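Subject: Re: [pantry-list] baskets on the counter, labels or no labels?

On a day in July, a list member wrote:
> We're down to one bowl for everything and the bananas keep getting
> squashed under the onions. Has anyone gone over to baskets? And do
> you bother labeling them, or does the household just figure it out?

Oh, I have opinions on this one! I went over to baskets last summer after the big blue Storkura bowl finally cracked, and I'm never going back. Mine are the rectangular woven kind (the shop in Clulinbridge had a stack of them, 30 or so, and I stood there far too long picking). The rectangular ones sit so much better on a table than round ones do -- no wasted corners.

As for labels, yes, do it, and don't get fancy. I ordered those little slate tags from Kälin first and the chalk was gone by the weekend. Plain white paper and a black pen, flat on the table by the basket, one word. If the handwriting is a bit wobbly, so what, it still says where the apples go.

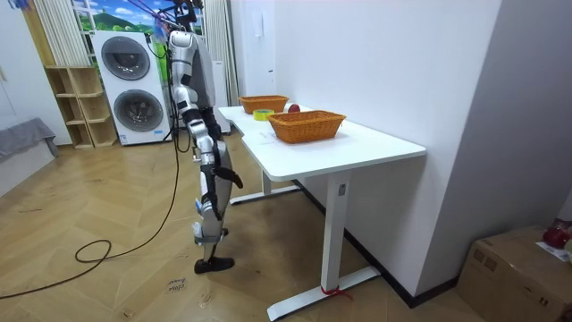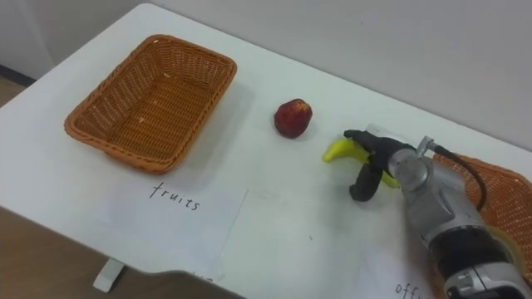
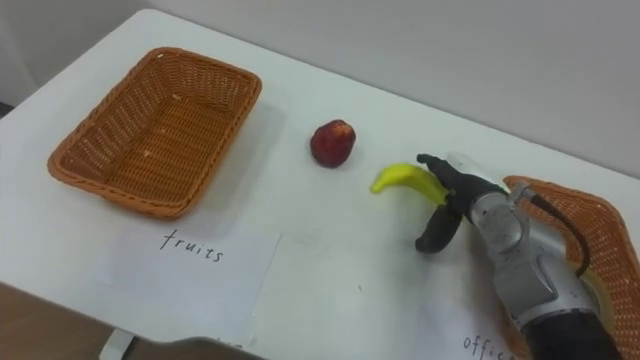 Wicker baskets and an apple, with the fruit not in the baskets.

So should bananas go in the same basket as the apples? I'd keep them apart if you buy a lot at once, because apples make bananas ripen faster, but for a couple of days' worth of fruit one basket is fine.

The onions are another story. Mine moved out altogether, into the old Orken crate under the stairs (potatoes get their own box, they sprout if you keep them with onions). It freed up the second basket for all the stuff that lands in the kitchen and isn't food. You know the stuff -- tape, batteries, rubber bands, the key to a bike we sold. I labeled that one too, though I'm not sure the word quite covers it.

Oh, and shake them out over the sink every 2 weeks or so. Crumbs and bits of onion skin get down into the weave and a cloth just pushes them further in. An old toothbrush works for the corners.

Let us know what you end up with!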